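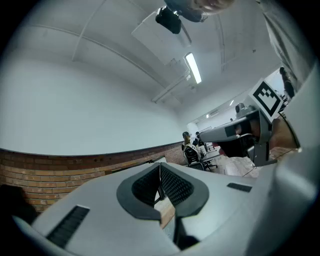

Garudwood Ceiling Projector Mount, 5 stars

I put one of these up in our training room in April and I'm still pleased every time I look up! The old projector sat on a cart, and someone kicked the cord at least once a week (usually me). Getting it onto the ceiling has changed how we use the whole room.

The kit comes with 2 brackets, a short one and a long one, plus a bag of screws that all fit. I had it up in 27 minutes, and most of that was finding the joist. The tilt joint is the best part. It's stiff enough to stay put but you can still nudge it by hand, and the picture has stayed square on the wall ever since.

My one gripe is the cable clip, which is too tight for a thick power cord. I swapped in a Plamska clip from the drawer and it's fine.

I looked at the Akon mount too, but the arm felt thin and it cost more. If you're tired of tripping over a cart, get this one. I've already ordered a second for the room next door.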